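# Cylinders

A cylinder is a solid shape with two flat ends and one curved side. The ends are circles, and they are the same size. Soup cans are cylinders. So are drums, most candles, and the cardboard tube inside a roll of paper towels, although the tube is hollow and its ends are open.

The word comes from an old Greek word that means "to roll."

## The parts of a cylinder

The flat ends are called **bases**. People often think a base has to be at the bottom, but in math a cylinder has two bases, and the one on top is called a base too.

The distance from one base to the other is the **height**. The distance from the middle of a base to its edge is the **radius**. If you measure all the way across the circle, through the middle, you get the **diameter**. The diameter is always twice the radius. A jar lid with a radius of 14 millimeters has a diameter of 28 millimeters.

A cylinder can be tall and thin, like a drinking straw. It can also be short and wide, like a hockey puck. Even a coin is a cylinder. It just has a very small height.
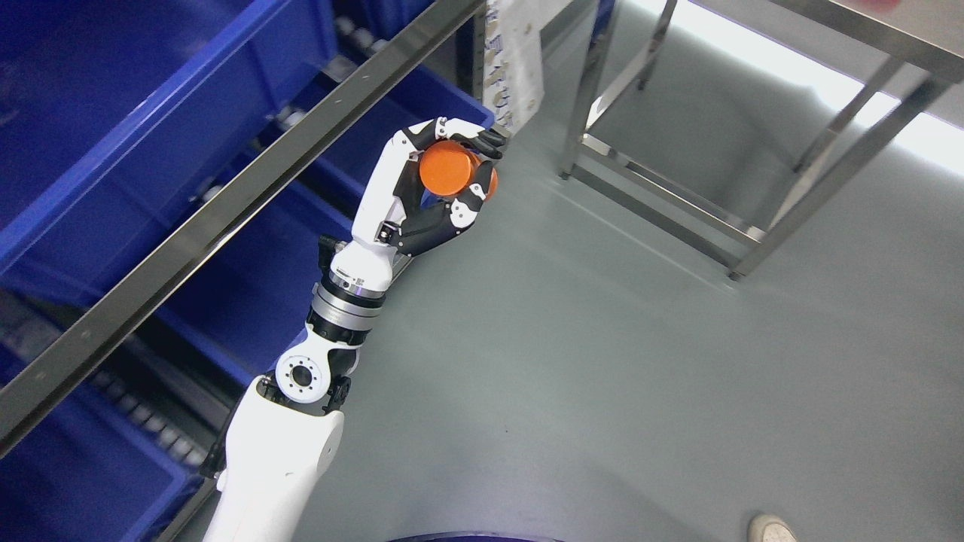 *A short cylinder turned on its side. One flat, round end is showing.*

A cylinder is still a cylinder when it is lying down. Its height is still measured from base to base, even if that line now runs sideways. Some books use the word "length" for a cylinder that is lying down, and that is fine.

## Rolling and standing

Put a can on its end and it stays where you put it. The flat base touches the table all over, so the can is steady. Put the same can on its side and it touches the table along one thin line. A small push will make it roll.

A ball can roll in any direction. A can on its side rolls only forward or backward. Paint rollers and rolling pins are made this way so that they go in a straight path.

Stacking is easy too. Kenna Guthrie runs a small grocery in Lamont, and in January she put up a window display with 45 cans of tomatoes. Each can stood on the flat top of the one below. You could not do that with balls. You could do it with boxes, and boxes would leave no gaps between them. Round cans always leave gaps, so a carton of cans has some empty space inside.

## Why is food packed in cans shaped like this?

Boxes pack together better, so you might wonder why soup doesn't come in metal boxes. One answer is strength. When food is heated inside a sealed can, the pressure pushes outward on the metal. A round side shares that push evenly. A flat side would bulge, and the corners of a box would take more of the strain.

Another answer is metal. A cylinder can hold the same amount of soup as a box of the same height, with less metal around the sides. The savings are small for one can. The factory at Kistinthorpe fills 700 cans an hour, and there the savings add up.

## Cylinders that hold things up

Many old buildings have round stone columns. A column is a cylinder, or very close to one. Some columns are a little narrower at the top than at the bottom, so they are not perfect cylinders.

Tree trunks are nearly cylinders as well, and they get thinner toward the top in the same way. So do the stems of many plants.

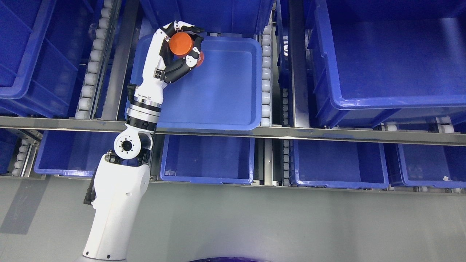

You can test how strong a tube is with one sheet of paper. Try to stand the flat sheet on its edge. It flops over. Now roll it into a tube, tape it, and stand it on one end. Lay a thin book on top – gently, and right in the middle. The tube should hold it. Add another book and see what happens. When the tube gives way, look at where it folded. It often starts at a small dent or crease.

## Which tube holds more?

Madalena Fonseca teaches third grade, and her class does this one every year. You need two sheets of plain letter paper, tape, a tray, and some dry rice.

1. Roll one sheet the long way to make a tall, thin tube. The edges should just meet. Tape it.
2. Roll the other sheet the short way to make a short, wide tube. Tape that one too.
3. Stand the short tube on the tray and put the tall tube inside it.
4. Fill the tall tube with rice.
5. Slowly lift the tall tube out, so the rice drops into the short one.

Before you lift, make a guess. Both tubes came from the same size of paper, and most people say they will hold the same amount. The rice will not reach the top of the short tube. The short tube holds more because its circle is wider, and making the circle wider adds space faster than making the tube taller does.

## Words to know

**Base** – one of the two flat ends of a cylinder

**Diameter** – the distance across a circle, through the middle

**Height** – the distance between the two bases

**Radius** – the distance from the middle of a circle to its edge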